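Hand-held grippers: Havier or Trurnard for thin plastic?

flatwasher
Posts: 222
June 2026

We have had a pair of Havier hand-held grippers on trial and I have to say whether we keep them or go back to the Trurnards. Rigid parts are no problem with either. Thin film is where they differ. The job is to get a carrier bag off the table and into a basket using both hands. 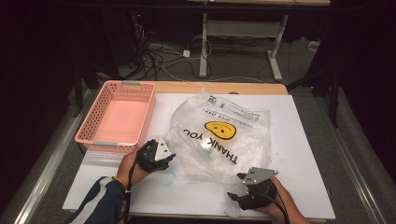 The Havier jaws close flatter than the Trurnard ones, so the tips can get under a fold without pushing it along first. I tried them on a shopping bag, the thin sort with a smiley face and THANK YOU on it, lying flat on a white board. Out of 10 goes I got it into the basket 9 times. The Trurnards managed two. My complaint is the cable, which leaves the Havier near the wrist and pulls when you turn your hand over.

Kubicek_fan
9 out of 10 sounds high. Were you smoothing the bag out between goes? Once it is well creased anything will pick it up.

flatwasher
No, I left it as it fell. The creases probably help, I agree, but they would have helped the Trurnards too.

oldservo
I don't think the jaws are your difference. Swap the pads over and run it again. We put Stoltau pads on a Trurnard in November and it picked up film perfectly well — the standard pads are too hard. I would do that before buying anything.

flatwasher
Fair point, I'll ask for a set. View from the gripper camera in the meantime. 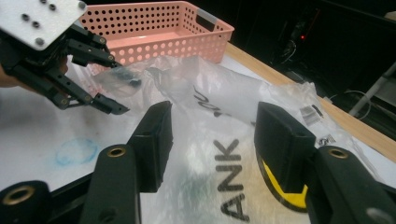
Bag between the fingers, pink basket behind.

Zuleica Camargo
I disagree with oldservo. Soft pads grip film well but then they don't let go of it, and you end up shaking the bag off over the basket. I'd keep the hard pads and lower the closing force.

oldservo
Ours let go cleanly. Which pads did you have?

Zuleica Camargo
The thick ones. I haven't used the thin ones, so that may be it.

9 replies · 2 shares

Related threads
Kubíček controller drops out on long cables
Wrist camera or head camera for bagging jobs?
Stoltau pads: thick or thin
Trurnard jaw play after heavy use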